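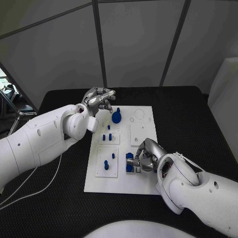 Figure 1. White board with blue parts on the black table.

Home | Projects | Reports | Contact
Print this page | E-mail this page

Assembly Board Project – Final Report
Orsolya Major and Hafþór Overgaard

Our task was to lay out a board for putting loose parts in their places. The board had to fit on one table and be easy to change between rounds. We used a white panel with raised plates and printed outlines, and made the parts blue so they would stand out.

The knob took the most work. Our first version had a narrow base and tipped over too easily. We redrew it with a wide cylindrical base and a narrower post. The rectangular block was simpler and needed only one change, a slightly shorter long side.

Each round was limited to 55 seconds. We ran six rounds per layout and wrote down which part was placed last. The block was usually early and the knob late – we think the distance to the far end of the board matters more than the shape.

The finished set of parts weighs 750 grams. For the next version we want thicker outlines and a second block. The drawings are in the Bornport folder.

Last updated: Mar 2, 2022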